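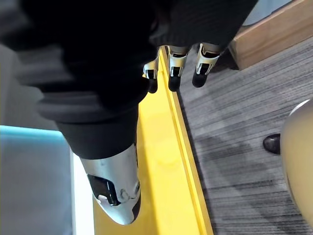 Sturden opened its truck plant to dealers and fleet customers on 25th March, the first time it has done so since the assembly hall was extended in January. We joined the morning group.

The tour starts at the steel store, where mast sections arrive already cut and go straight to the welding bays. Sturden buys its forks from Pelletier and its drive motors from Gruron, but masts, chassis and counterweights are still made on site. The counterweights are cast in a separate building that was not part of the visit.

Final assembly runs down a single line with gas and electric models mixed together. The company says the plant employs 292 people and built 185 electric reach trucks in January. Each truck spends two shifts on the line before it goes out to the test yard.

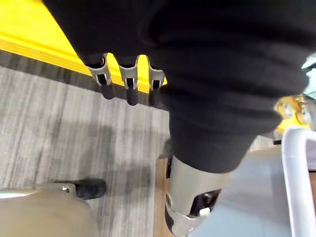
Gloved hand with metal finger joints.

Most of the questions in our group were about batteries. Sturden now offers lithium packs across its electric range and has moved the charging socket to the left side of the truck, level with the step. Drivers had complained about leaning over the seat to reach the old one. Lead-acid is still available to order, and the sales staff expect warehouses with existing battery rooms to stay with it for some time.

In the test yard we were able to drive two trucks, a counterbalance model and a narrow-aisle machine. The counterbalance was quiet and the steering was light at low speed. Visibility through the mast is better than on the previous version, although the overhead guard still has a thick bar where you want to look up at a high rack.

Lunch was in the training center, followed by a short talk on service contracts. Customers in the Drendutel area will be covered from a new parts depot, which Sturden plans to open later this year. Prices for the new trucks were not given out on the day.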